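Teilnehmende gesucht: Wer prüft mit uns, ob Haushaltstagebücher etwas taugen?

Dorum, Dienstag, 2. April 2024

Das Büro Piltlow sucht Haushalte in Dorum und den umliegenden Orten für eine Untersuchung zum Einkaufen und Wegwerfen. Wir sagen gleich dazu, dass wir an einen guten Teil dessen, was zu diesem Thema veröffentlicht wird, nicht recht glauben. Die meisten Zahlen über weggeworfene Lebensmittel beruhen auf Selbstauskünften. Wer abends aufschreiben soll, was er tagsüber in die Tonne geworfen hat, vergisst den halben Joghurt oder schämt sich für ihn. Beides verfälscht das Ergebnis, und wie stark, weiß man selten.

Im März haben wir die Einträge aus unserem Vorlauf mit dem Tagebuchbogen Uria durchgesehen, 3.229 Zeilen. Sehr viele davon lauten schlicht »Reste«. Damit kann man nichts anfangen. Ob der neue Bogen besser ist, bezweifeln wir vorläufig auch. Deshalb der Aufruf.

Was Sie tun müssten: drei Wochen lang Kassenbons aufheben, jeden Abend den Bogen ausfüllen und an drei Terminen, die wir vorher nicht ankündigen, Ihren Abfall von uns wiegen lassen. Der letzte Punkt ist lästig. Wer ihn nicht möchte, sollte sich bitte nicht melden, halbe Datensätze haben wir genug.

Was Sie bekommen: 40 Euro nach Abschluss, bar oder per Überweisung. Reich wird davon keiner. Spartipps, Rezeptkarten oder eine App gibt es nicht, und wir versprechen auch nicht, dass Sie danach bewusster leben. Die Auswertung schicken wir auf Wunsch zu, auch wenn sie langweilig ausfällt.

Mitmachen können Erwachsene, die selbst einkaufen. Wohngemeinschaften nur, wenn alle zustimmen. Haushalte, die an der Befragung Asamoah teilgenommen haben, können wir leider nicht aufnehmen, die Bögen ähneln sich zu sehr. Besonders ordentlich braucht es bei Ihnen nicht zuzugehen.

Anmeldung formlos per Postkarte oder über das Kontaktformular, Stichwort »Uria«. Bitte Haushaltsgröße und eine Uhrzeit angeben, zu der wir Sie erreichen. 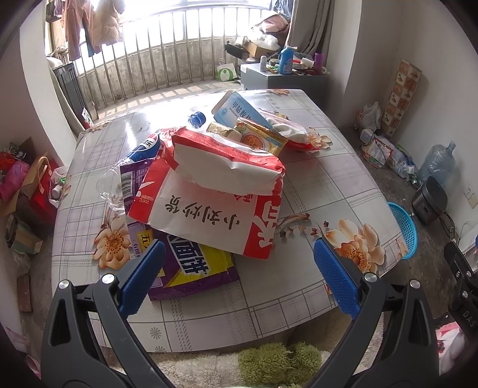

Einkauf auf dem Tisch, Abfall im Korb.

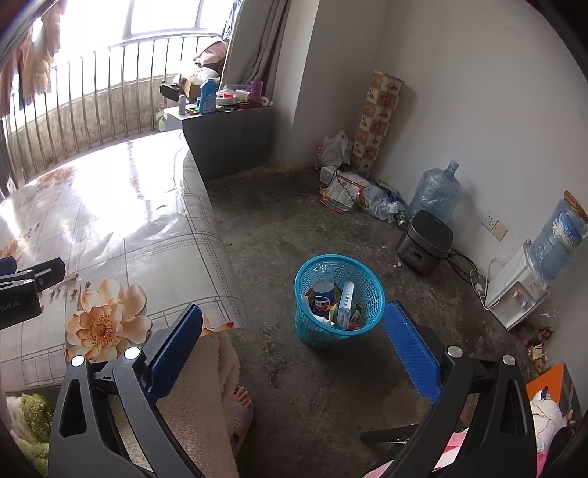
Kommentar von Wattläufer:
Und wenn ich in den drei Wochen weniger wegwerfe, gerade weil jederzeit jemand mit der Waage klingeln kann? Dann messen Sie meine Angst vor dem Besuch und sonst wenig. Ich würde trotzdem mitmachen, hätte aber gern vorher gewusst, ob Kaffeesatz und Kartoffelschalen mitgewogen werden. Davon steht im Aufruf kein Wort.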